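Section 4: Setting Up Your Drotura Garment Steamer

Okay, you've got the box open and the base clicked together (if not, go back to Section 3, I'll wait).
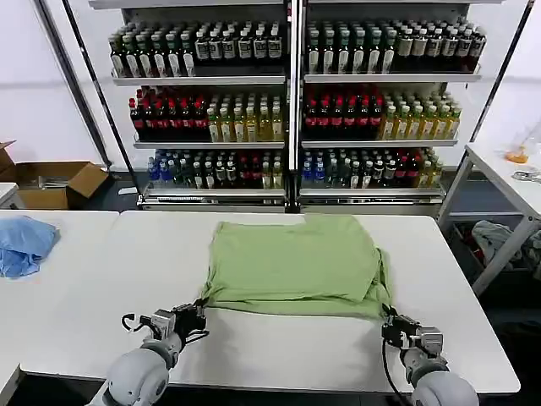 The first fill is the part people rush, and I get it, I rushed mine too. Give it ten minutes and you'll have a steamer that doesn't spit at you in April when you pull out all the linen.

What you need
The Drotura base and hose
The gray measuring cup from the accessory bag
Cold tap water, or filtered if your kettle gets crusty
An old towel you don't care about

Filling and first heat

1. Make sure the plug is out of the wall. Yes, even if the switch is off.

2. Lift the tank straight up by its handle. Mine was stiff the first couple of times, so hold the base down with your other hand.

3. Unscrew the cap on the bottom and pour in 915 ml of water. There's a line on the side of the tank, but it's hard to see in a dim laundry room and I go by the cup.

4. Screw the cap back on until it stops, turn the tank over, and hold it above the sink for a few seconds. A drip or two is fine. If it keeps going, the rubber ring has slipped – take the cap off, press the ring flat and try again.

5. Drop the tank back into the base. You'll hear it gurgle as the boiler fills.

6. Hang the steam head on its hook, plug in, and turn the dial to 1. The light blinks while it warms up, which takes 60 seconds on mine.

7. Once the light is steady, point the head at the old towel and squeeze the trigger for a good long burst. The first steam smells a bit like a new shower curtain! Open a window and keep going until the smell fades.

Caution: Steam burns are quick and nasty. Never steam anything while you're wearing it, and keep your free hand behind the fabric only if you've got the padded mitt on.

Note: Don't put scented water, vinegar or fabric softener in the tank. I tried lavender water once and the hose smelled like soup for a month.

Picking a setting

Setting 1 is for silk and thin blouses. Setting 2 does T-shirts, cotton dresses and most of what I own. Setting 3 is for curtains, denim and that one linen jacket. Start low on anything you like, and try an inside seam first.

For shirts with a print on the front, turn them inside out and keep the head moving. Let everything hang for a few minutes before you fold it, or the creases come right back.

When you're done

8. Turn the dial to 0, unplug, and let the whole thing cool down fully before you touch the tank.

9. Empty the tank, then tip the base over the sink with the drain plug out. Leave the plug out overnight if you can.

Descaling is covered in Section 6.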